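Prutitance word list

A plain text list of household and bedding terms in Canadian English, with Spanish equivalents. Compiled by Agustina Rivadeneira and checked by Ciarán Brennan.

Contents
2,363 entries, one per line, tab separated. Spellings follow Canadian usage (colour, grey, fibre).

Bedroom terms: mattress, quilting, piping
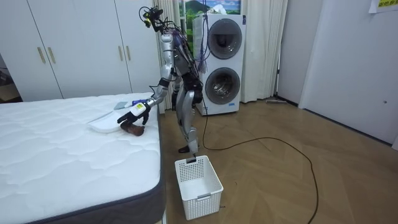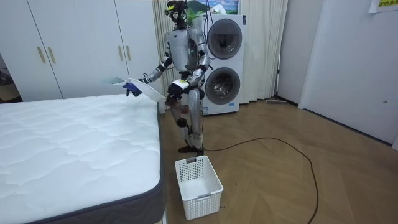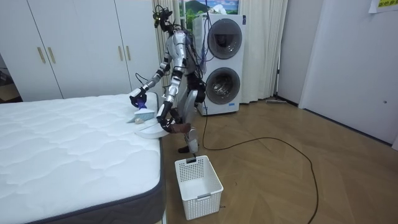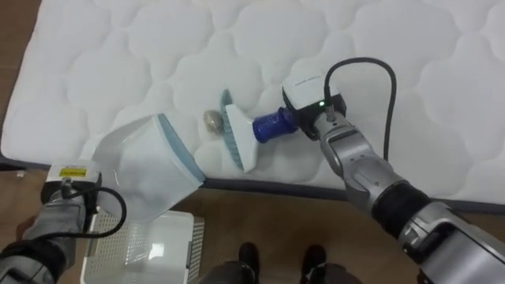

Known gaps
Curtain and blind terms are thin. Some 300 entries still lack a plural.

Licence
Free to reuse with credit to Prutitance. Last updated January 13, 2018.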